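Chapter 6
Gathering Examples

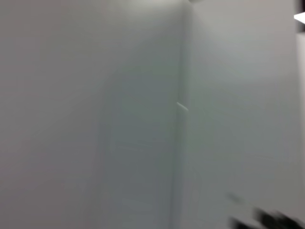 Figure 6.1. A wrist camera's view of an inside corner during a fast move. A gripper finger is blurred at the lower right.

By now you have spent five chapters with models, losses and the patient business of adjusting numbers until a curve goes down, and you may be wondering when we are going to talk about where all those examples come from. The time has come! In the exercises so far the data sat in a folder, already sorted, with a tidy little index beside it. Somebody made that folder. In this chapter that somebody is going to be you, and I hope that by the end of it you will look at every ready-made collection with a bit more curiosity and a good deal more sympathy.

We will be working with demonstrations. A demonstration is a record of a robot doing a task from start to finish while a person guides it, and it has two halves that belong together: what the sensors reported and what the arm was told to do. The camera at the wrist supplies a long run of pictures. The joints supply their angles, the gripper supplies its opening, and the operator's commands are written down alongside. When we later train a policy (Chapter 8, if you are the kind of reader who likes to peek), it will be asked to look at the first half and produce the second.

Take a moment over Figure 6.1 before going on. Students who open their first recording usually expect to find a cup, a drawer handle or a folded towel in every picture, and they are a little let down to come across two plain gray walls and a smear. But an arm has to travel in order to work. Between letting go of one thing and reaching for the next it swings through open space, and the wrist camera swings with it, faithfully recording whatever happens to pass. The walls in the figure carry hardly any detail, and the seam between them has spread into a soft gradient. The one small thing that stands out is a white sliver across the seam, which could be tape, or paper, or a fleck catching the light. I have looked at it many times and could not tell you which.

Now suppose you were the learning system and this was all you were given. Could you say which way the hand ought to move next? You could perhaps make a guess from the dark streaks at the lower right, where the finger has left its trail, but a single streak does not tell you in which direction along its length the finger was going. For that you need the neighboring pictures, or the joint readings, or both. This is the first big idea of the chapter, and we will come back to it often: an example is rarely one picture. It is a picture in company.

6.1 What this chapter covers

We will follow one project from its first afternoon to its finished collection. The project is called Zitden, and its aim was modest, to teach a single arm to tidy small household items onto shelves. The recordings were made in ordinary rooms and not on a laboratory bench, which gave them a pleasant untidiness and also a number of headaches that we will get to in due course. The recording software was Lisix, which you met briefly in Chapter 2. If you have not installed it yet, the appendix will walk you through it, and you should set aside an evening for that.

Section 6.2 deals with planning. Before anyone touches the controls, you have to decide what counts as one demonstration, where it begins and where it ends. It sounds like a trifle. The Zitden group began with each operator pressing the stop key whenever the task felt finished, and one person stopped the moment the item touched the shelf while another always brought the arm all the way home first. Both habits are sensible. Mixed together without a label, they taught the first policy to hover uncertainly above the shelf, as though it had forgotten something.

Section 6.3 is about the recording itself: operator practice, breaks, the order in which rooms are visited, and the very dull but very necessary matter of clocks. The camera and the joint sensors each keep their own time. In Zitden the camera ran at 30 pictures per second, and a delay of even a few pictures was enough to pair the view from one moment with the command from another. We will measure such a delay and correct for it by hand, once, so that you know what the software is doing when it offers to do it for you.

Section 6.4 takes up the question that Figure 6.1 raises so nicely, namely what to do with blurred and nearly featureless pictures. There are two schools here. The first, which this book calls the Baird rule, scores every picture for sharpness and drops those below a set line. The second, the Cametti rule, keeps every picture but lets the sampler draw from the slow and busy stretches more often. You will try both on the same 410 demonstrations and compare what comes out. I have my own preference, and you will probably have guessed it by the end of the section, but please run the comparison before you let me talk you into anything.

Section 6.5 turns to size. The Zitden collection grew from 410 demonstrations to 2,000 and finally to 3,000, and at each stage the same policy was trained again from scratch. The last step brought much less improvement than the one before it, and we will spend some time asking whether the added demonstrations were too few, too similar, or simply recorded in rooms the arm already knew well.

6.2 Deciding what one example is

Let us start, then, with a pencil and a sheet of paper, well away from the robot. Write down the task in one sentence, as you would explain it to a friend over the phone. For Zitden the sentence was "Pick up the item and put it on the shelf." Next, underline every word that two reasonable people could read differently. "Item" is one. "On" is another, and it caused more discussion than you would believe (does leaning against the back count?). Keep this sheet. You will need it in Exercise 6.1, where you turn each underlined word into a rule that an operator can follow without having to stop and ask you.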